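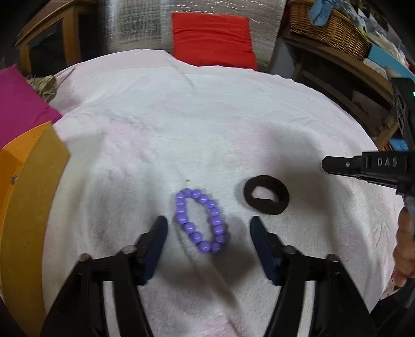
The Adine Stretch Bracelet

I've been stringing bracelets at my kitchen table for longer than I care to admit, and the Adine is the one I keep coming back to. It's a plain round-bead stretch bracelet with no clasp, no charms and no dangly bits to catch on your sweater. You roll it over your hand and forget about it, which was the whole idea (I have never once managed to do up a lobster clasp by myself).

The beads are 8 mm glass, and there are 23 of them in the standard size. I tried 6 mm when I first made it and it looked a bit lost on anybody over the age of ten. I buy the beads from Humphreys, a tiny supplier that still sells by the strand and lets me send back any with rough holes. Rough holes chew through elastic, so I check every strand before I start.

About that elastic – I switched last November. The old stuff was fine for a few months and then went slack, and I got some very polite emails about it. The new cord is thicker and I pre-stretch it overnight before I tie anything. I've worn my own test one through more than 400 days of dishes, gardening and general abuse and it still springs back!

Colors

Wollovcombe is a soft lilac. Barneldale is a mossy gray-green that looks different every time the light changes, and I love it to bits. Glass does vary from batch to batch, so if you're buying two to wear together please order them at the same time and I'll make them from the same strand.

Sizing

Wrap a strip of paper snugly around your wrist, mark it, and measure it flat. Standard fits most wrists up to 7 inches. If you're between sizes go up, as a tight bracelet puts all the strain on the knot. I can make smaller or larger ones for the same price, just leave me a note at checkout.

Looking after it

Roll it on and off, don't pull it over your knuckles by one bead. Wipe it with a damp cloth now and then. Perfume and sunscreen will dull the shine, so put those on first and let them dry.

Shipping

I pack orders on Friday and drop them at the post office before lunch. Every bracelet goes out in a little cotton pouch. If the cord ever snaps, gather up what beads you can find and mail them back to me – I restring for free for the first 2 years, and after that I just ask for return postage.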